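Can a Robot Get the Door Yet? Chore Tips from a Hopeful Household

By Rowena Marquez
2022-08-08

I get more mail about robots than about grout now, which tells you where people's heads are. You want to know if a machine is going to take over the dishes, and whether you should hold off on redoing the mudroom until it does. So I spent a good part of the spring reading, calling people and watching practice runs, and I came away more excited than when I started!

Let's begin with what already works. Floor machines are good. If your rooms are mostly hard floor and you pick up cords and socks first, a robot vacuum will keep ahead of the dust and you'll only need the big vacuum for corners and stairs. Run it while you're out. Empty the bin every time, and cut the hair off the roller with a seam ripper (scissors are clumsy for this).

Mopping robots are nearly as good on tile. Check the pad, though, because a grimy pad just moves the dirt from the kitchen to the hall.

Now for arms, meaning machines that reach, grab and lift. They do a lot of their learning in computer-made houses, where a dropped plate costs nothing. Kęstutis Avotiņš, who has put in many years on fixtures at a cabinet shop in Pilville, walked me through why something as plain as a door or a big framed panel is such a good test. You and I grab the edge, feel the weight shift and adjust without thinking. The arm has to work out where the edge is, how hard to squeeze and where its own elbow is going to end up, all at once.

A simulated house, with gripper arms and a lot of orange trim:

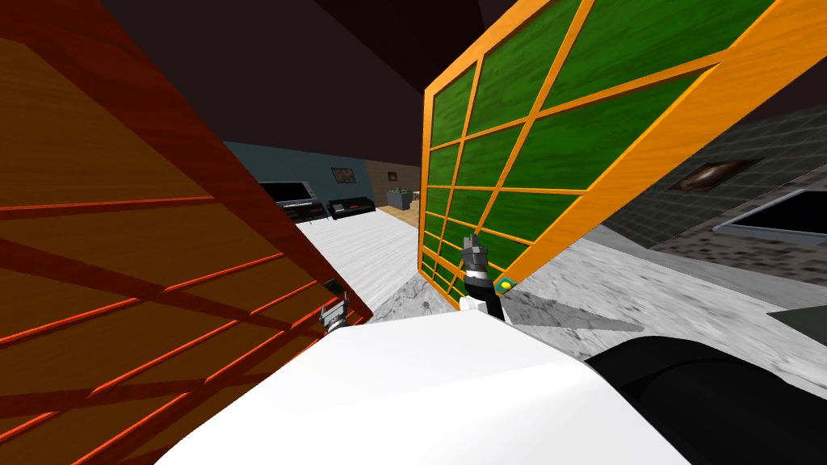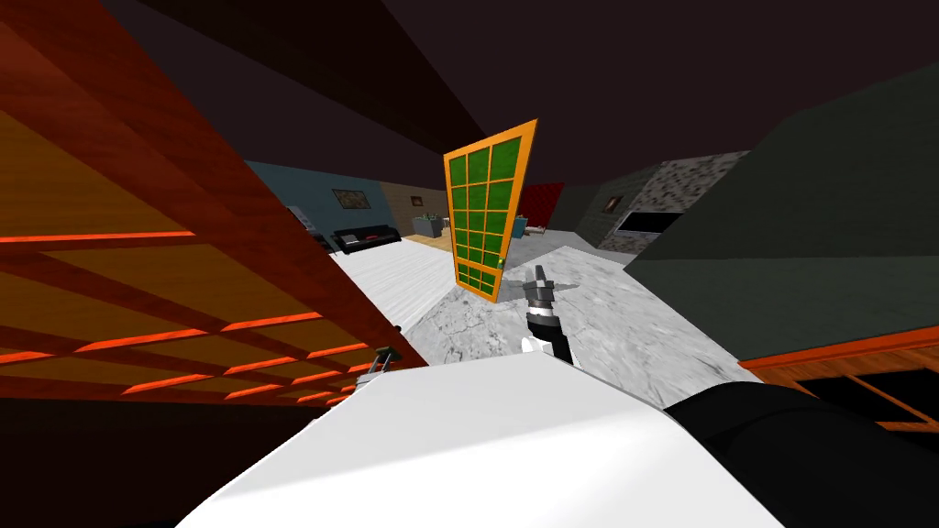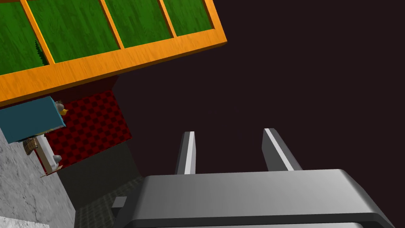
Kęstutis has a rule for his own crew that I've stolen for my house: before you move any big flat thing, look at where your back end is going. Most dings in a hallway come from the corner you weren't watching. It's the same with a machine. The fingers may be right where they ought to be while the rest of the arm is about to take out a lamp.

Here is how I'd score the common chores today, going by what I've seen and what readers have told me.

Vacuuming: yes, buy one if you like.
Mopping: yes on tile, fussier on wood.
Mowing: yes for a flat yard with clean edges.
Windows: sort of. The cling-on kind does a decent job on large panes and a poor one on small divided ones.
Folding laundry: slow. A towel, maybe. A fitted sheet, not a chance (I can't do it either).
Loading a dishwasher: in a lab, with dishes it knows.
Opening doors and cabinets: getting there, and this is the one I'm watching, because so many other chores are stuck behind it.
Tidying a kid's room: ask me again in 5 years.

The shop floor is further along. Sanding, spraying and stacking have been machine work in bigger plants for a long time, since each part shows up in the same spot. Kęstutis would hand over the sanding tomorrow. He'd keep the hinge fitting, where you go by feel and a shim the thickness of a playing card makes all the difference.

What can you do in the meantime? Plenty, and it pays off even if you never own anything smarter than a toaster.

Swap round knobs for lever or bar handles on the doors you use most. They're easier on sore hands and easier with a full basket on your hip, and I'd bet they'll be easier for a gripper too.

Fix the doors that stick. Rub a bar of plain soap or a candle stub along the tight edge, open and close it a few times, and wipe off the extra. If it still drags, tighten the top hinge screws before you reach for the plane. A screw that spins needs 2 wooden toothpicks and a dab of glue in the hole. Let it dry overnight and drive the screw back in.

Give things one home. A machine does best when the colander is always in the same place — and so does your husband.

Clear the floor along the walls. Anything with skinny legs that wobbles when bumped should go in a corner or get felt pads.

Readers in Rivera have asked for more on robot mowers and slopes, so I'm collecting your stories now. Tell me the brand, how steep the yard is, and how often you've had to go fetch the thing out of the flower bed.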